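Tue 16 August

# Comparing two finger sets on the two-arm bench

This report covers the part of the summer project that Haiyan Cui and I worked on together, with a great deal of patient help from our supervisor, Consolacion Barredo. The question sounded small when we started in March: would longer fingers make our parallel grippers better at picking soft things out of a cardboard box, or would they only get in the way?

We tried two sets, which we called Lurkik and Trenano after the folders they were saved in (I'm sorry to say the names stuck). Lurkik is the short set that came with the lab. Trenano is the long set Hala Azar drew for us, and it is lovely work - she redid the tips twice without a word of complaint!

## How we ran it

Every trial was the same job. One piece of cloth goes in the box, either arm may reach for it, and the piece has to come out and be set down beside the box. We drove the arms by hand from the leader controls, and took turns so that neither of us got too comfortable. We ran 235 trials with each set, spread over more afternoons than we had planned, and any trial where the box tipped over counted as a failure.

## What we found

Lurkik failed 111 times and Trenano only nine. I was so pleased with that second number that Haiyan made me check the log again, and it held up. Most of the Lurkik failures came at the corners, where the wrist met a flap before the fingers reached the cloth. 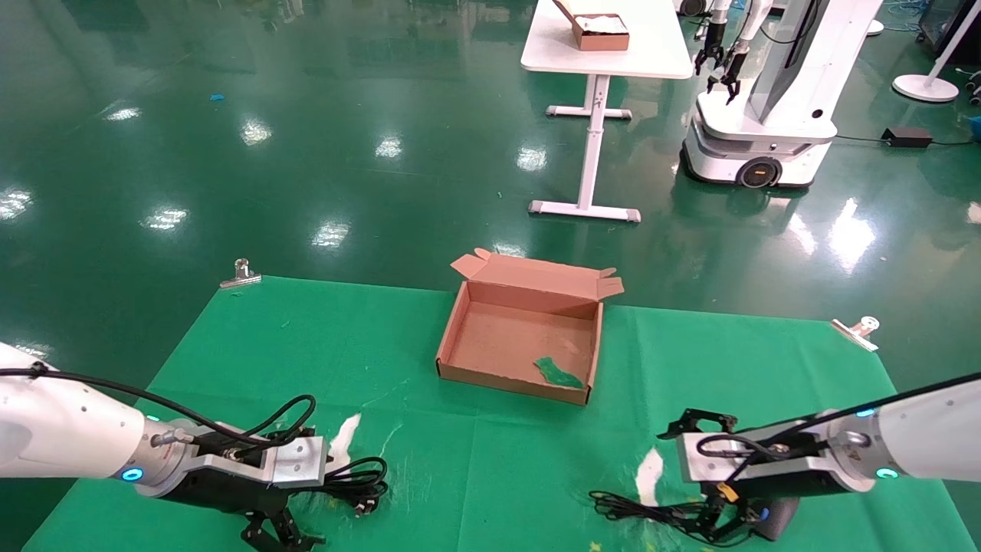
Cables gave us more trouble than fingers did in the first weeks. A loop that sits nicely with the arm up high can drag once the wrist comes down, and we lost a whole afternoon to one that kept catching on a flap. Ebbe Björklund showed us how to leave slack above the wrist and tie the rest back, and we had far fewer snags after that.

We would like to try stiffer objects next, and a deeper box. The trial log and Hala's drawings are in the shared Evangelista folder, and Haiyan has the spare fingers in her drawer.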